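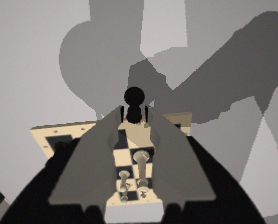

Home Guides Cell setup Simulation Contact
Search this site Go

How to write house rules for a chess-piece handling task

Chess has had perfectly good rules for centuries and they're no help at all here. They tell you where a bishop may go. They don't tell you whether a bishop that arrived on its side, half on the border, counts as having gone there. If you run a pick-and-place task with a chess set, in simulation or on a bench, you'll need a second rule book, and it's best written before the first trial. We wrote ours after 200 of them and then had to argue about every one.

What follows is the version we use at Dalenside, after a good deal of crossing out by Ada Guerra and Afshin Azimi. Change whatever doesn't suit your arm.

1. Name the squares, then name the side you're looking from

Use the ordinary letters and numbers. Write down which edge of the board is nearest the robot's base and keep it that way. Our first log has 38 trials in it marked "left", and it's still anybody's guess whose left. If you have more than one view, don't use left and right in the log at all.

2. Fix the starting position in a file

A handful of pieces of each colour is plenty. A full set looks impressive and mostly tests whether the fingers can get down between neighbours, so keep that as a separate task with its own name. Save the position, give it a number, and load it by that number every time. "Same as before but with the knight moved a bit" isn't a starting position.

3. Decide what a grasp is

Ours reads: a grasp begins when both finger pads touch the same piece and ends when either one stops touching it. Touching a second piece on the way in is a fault, but a small one, and the trial goes on. Knocking one over is a large fault and the trial stops.

Write the approach down as well. We require the gripper to come to a halt above the piece before it closes, with the fingers pointing down.

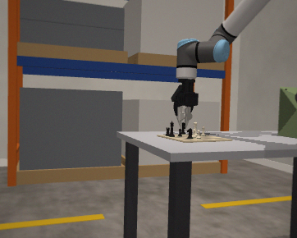 Fingertips around a black piece towards the back of the board.

Nicanor Bañuelos wanted a rule for the exact height of that halt. We tried it. A pawn and a king don't agree on what height is sensible, so the rule now says "clear of the tallest piece on the board" and leaves it there.

4. Decide what a placement is

Pick one and stick to it:

- Strict: the whole base is inside the square.
- Club: more of the base is on the right square than on any other.
- Generous: the piece is upright and somewhere on the board.

We score strict and report club next to it. Generous exists for demonstrations to visitors. Whichever you choose, judge it 2 seconds after release. Pieces wobble, and a simulated piece can wobble in ways that would get a real one returned to the shop.

5. Say where the robot waits

This is the rule people leave out. Between trials the gripper should be open, empty and off the board, at a named pose, and the trial clock starts from that pose. If it starts from wherever the last trial happened to finish, you're timing the commute.

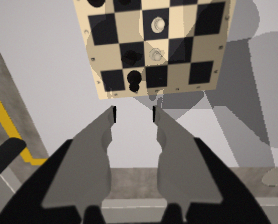 The same goes for the end of a trial. Ours isn't over until the fingers are back outside the border. Filali, our old planner, was very good at setting down a queen and then sweeping her off the table on the way home, and under the first rule book it got full marks for that.

6. Leave the lighting alone, or vary it on purpose

Shadows across the board will bother a vision system more than they bother you. Either lock the lights for the whole batch or put the change in the log as a condition. Please don't brighten things halfway through because the screen looked gloomy.

7. Throw nothing away

Failed trials stay in. So do the silly ones. A trial can be marked void only for a reason already on the list, and ours has two: the starting position loaded wrongly, or the simulator crashed. "Unlucky" was on the list for one morning in June, until Cinzia Dal Bello found it.

If you're going past 3,000 trials, have a second person score a batch from the recordings without seeing the first person's marks. Expect disagreement over placement and very little over anything else. When it happens, fix the wording and rescore the batch under the new text, and put the rule book's version number in the log.

Last changed 23 June 2022: rule 5 now covers the end of a trial too.

We use cookies to remember your settings. Accept Decline Read more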